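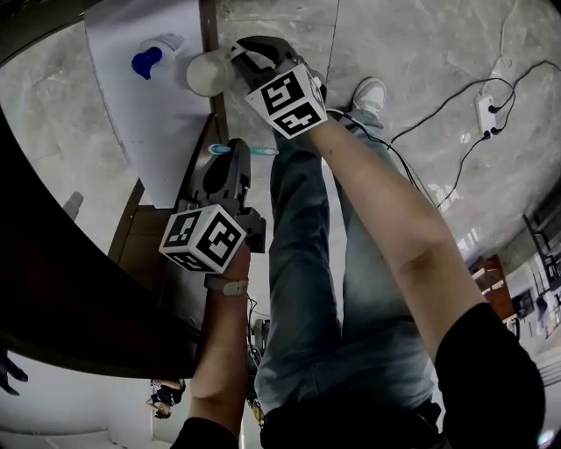
Open House at the Ondamley Workshop: Handheld Gripper Demonstration

February 7, 2018

The Tirinov Program welcomed guests to its Ondamley workshop for an afternoon of demonstrations on teaching robots to handle household objects. The visit was arranged with the Paiva Foundation, which has supported the program for 2 years and whose members had asked to see the daily work of the collection team at first hand.

Guests were received by Bernadette Dolan, director of the program, who gave a short account of its history and present aims. The group then moved to the workshop floor, where Osvaldo Damasceno and Anderson Camargo led the demonstrations and answered questions.

Working with two grippers. The operator holds one gripper in each hand and carries out a task at a work surface. The fingers are dark gray, and the pair in the right hand is closed on a rounded white piece at the edge of the white board. A cable runs back from that gripper along the forearm.

Marker cubes. Each gripper carries a white cube printed with black square patterns. Mr. Camargo explained that the patterns allow the position and angle of the gripper to be worked out at each moment of a recording. Every face bears a separate pattern, so that a turn of the wrist does not cause the software to confuse one side with another.

Objects on the board. The small items set out for handling include a blue one and a piece of clear, frosted plastic bottle. A slender teal-and-white item lies near the edge of the surface, within reach of the left gripper. Lucimara Falcão, who selects the objects for the program, told guests that light and partly transparent plastics remain among the harder materials for the system to recognize.

During the question period, several guests asked how much practice an operator needs. Mr. Damasceno replied that new staff complete 100 short recordings under supervision before their work is added to the main collection. The collection held 1746 recordings on the day of the visit. Guests also asked whether the same method could be used with kitchen tools. A first set of 500 recordings with such tools is planned, and work on it is expected to begin in July.

The afternoon closed with light refreshments in the Worora Room, where printed summaries of the program were made available. Additional copies may be requested from the front office.

The Tirinov Program thanks the Paiva Foundation and all who attended. Schools and community groups wishing to arrange a visit should write to Jocelyn Dagdag, visitor coordinator, and should state the size of the group and any access needs. Visitors are asked to wear closed shoes on the workshop floor.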